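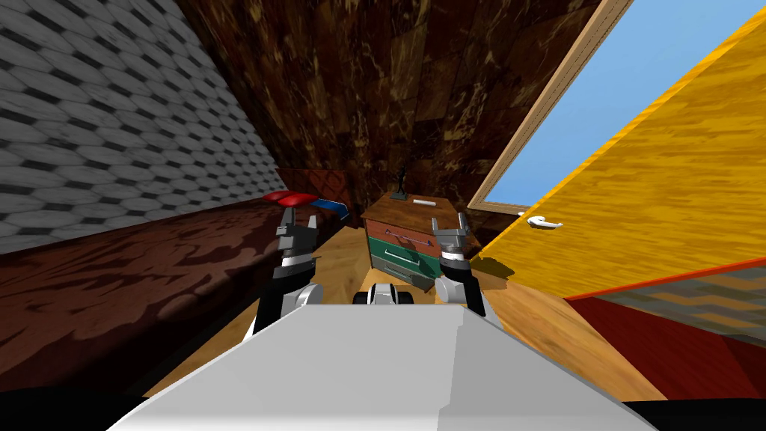

Words: Lüthi

Gotitz will play four all-ages shows in September, the band's label Rutex has confirmed. They are the group's first dates since the single Second Driveway came out in autumn, and the first time the new songs will be heard outside the rehearsal room.

The shows are at the Gostevex, which holds 429 people when the side balcony is open. The balcony will be open for all four nights. Doors are at 6.30 pm, the support act starts at 7.15 and Gotitz are due on at 8.15. The label says everything will be finished by 10, in time for the last trains.

Tickets are $40 plus the booking fee. Subscribers to this newsletter can buy from noon on the first day of the presale, using the code at the bottom of the email. There is a limit of four per person. Anyone under 15 needs to come with an adult, and the adult needs a ticket too.

Second Driveway has done better than the label expected. It spent 23 weeks on the community radio chart, and it is still getting requests on the breakfast programs. It's a short song, under three minutes, with most of the chorus carried by the organ. The band recorded it twice. The first version was slower and had a string part, and it will turn up as the B-side when the seven-inch is pressed again. The first pressing has sold out, and the label has not decided on a colour for the second.

The set list is not settled. Rutex says to expect the whole of the new EP and a fair share of the first album, with a different cover version each night. The long instrumental that closed the last tour has been dropped.
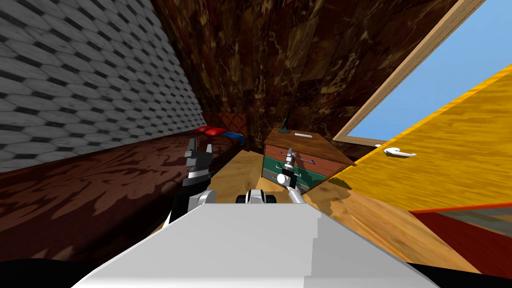
Putting the instrumental back in would be worth losing the covers, one subscriber wrote after the dates were announced, adding that it was the only part of the last tour where the drums could be heard properly. We passed that on to the label. The answer was that the piece runs to twelve minutes and the early finish doesn't leave room for it, but it may return for the over-18s shows planned for summer.

Merchandise will be in the foyer, cards only. Tea towels are back, and so is the grey jumper in all sizes. There is no cloakroom at the Gostevex, so leave large bags at home.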